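**Printed table covering: wipe-clean film or coated fabric?**

**trikell_51**
Replacing the covering on a work table, 36 inches deep. Candidates are Oveck adhesive film and Hadley coated cotton. Use is paperwork, stapling, some tape. Main concern is abrasion at the front edge. My current table has a small leaf and flower print and I want something similar.

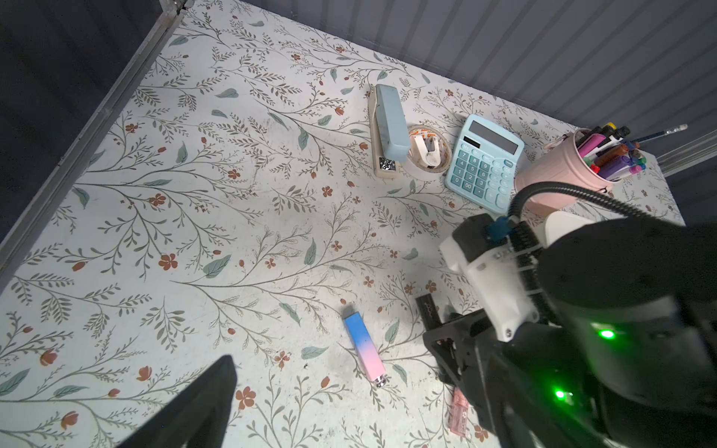
**ayala_bench** replied that film wins on abrasion and that coated cotton goes dull within 2 years wherever a forearm rests.

**trikell_51**
Does the dulling show on a print, or only on solid colors?

**gsm_not_microns**
I disagree with ayala_bench. Dulling depends on coating weight. Ask the seller for that figure before comparing anything. Film has its own fault: it shrinks at seams, and the exposed adhesive picks up dirt. A dense pattern hides small marks better than a solid. 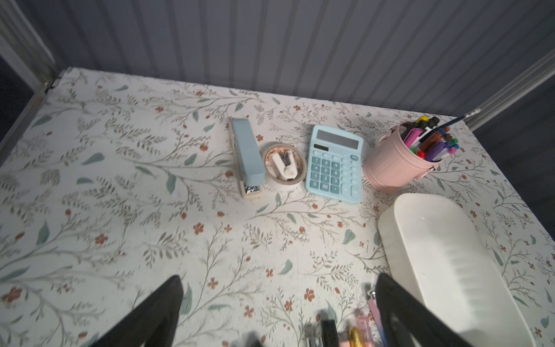
*Leafy print with small rust-red flowers, stapler at left.*

**ayala_bench**
Shrinkage is an installation problem. Don't stretch it, wrap the edge underneath, and run a warm iron over a cloth at the corners. Mine has no lifted seams.

**gsm_not_microns**
One table is one data point.

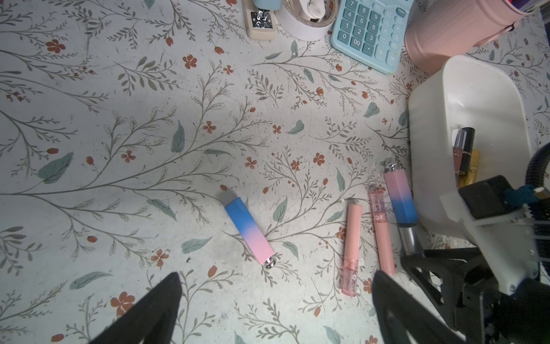
**trikell_51**
Cleaning matters more to me than seams. Solvent takes the gloss off some coatings, so I'd stay with dish soap and a soft cloth. Pale backgrounds are the weak point: the off-white one here shows faint smudges and scuffs between the stems, plus a few crumbs. I may go a shade darker. Has anyone run a rub test on the Hadley?

**gsm_not_microns**
1000 dry rubs on an offcut, white cloth. Slight haze, no color transfer. I haven't tried it damp.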